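Small pick and sort cell, date code reads dropping out on retail cartons
Cell Setup and Maintenance > Vision
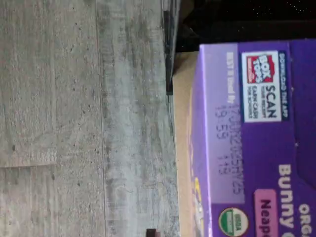

hodar_shop
Second week of fighting the code reader on my little sort cell, and I could use some fresh eyes. Arm and cups are fine, it picks all day long. The trouble is the camera, which is mounted 315 mm above the pick point and has to find the date before the arm drops the carton in a lane. Plain brown boxes with black print go through great. Then I get to stuff like the purple bunny snack box, with dot-matrix digits on a pale lavender patch and the dots a little smeared, and the reader gives me garbage. It also likes to grab the white BEST if Used by lettering next to the code and call that the date! Exposure is at 700 microseconds, white ring light, gain all the way down. What would you change first?

Lerncombe
Light. Dark gray on lavender isn't terrible contrast, but I'd try a green bar light from the side before you touch any software. And check your lens for dust, I lost a whole afternoon to that in March.

conceicao_b
Going to disagree with Lerncombe. Sounds like a search window problem to me. If it's picking up the white letters then the window is too big, or you're letting it read both polarities. Lock it to dark on light and teach it dot-matrix characters, the standard font tool hates gaps between dots.

Lerncombe
Sure, but a tight window won't help when the carton comes in sideways. The printing on that one runs up and down.

conceicao_b
So anchor the window to something. There's a red Box Tops logo on the same face, square and bold, easy to find. Find that, rotate, then read.

groldale77
Not every carton has that logo, so now you're keeping a template for each product. Been there, ended up with more than 422 of them and hated my life. I'd anchor on the edge of the pale panel.

hodar_shop
OK, polarity was set to auto (oops). Locked it to dark on light and it quit grabbing the white text. Digits still iffy, a 9 reads as an 8 now and then. Green light is ordered. I'll try the panel edge tonight with the ring light I've got.

Lerncombe
Post your settings when the light shows up. I still say it's the light.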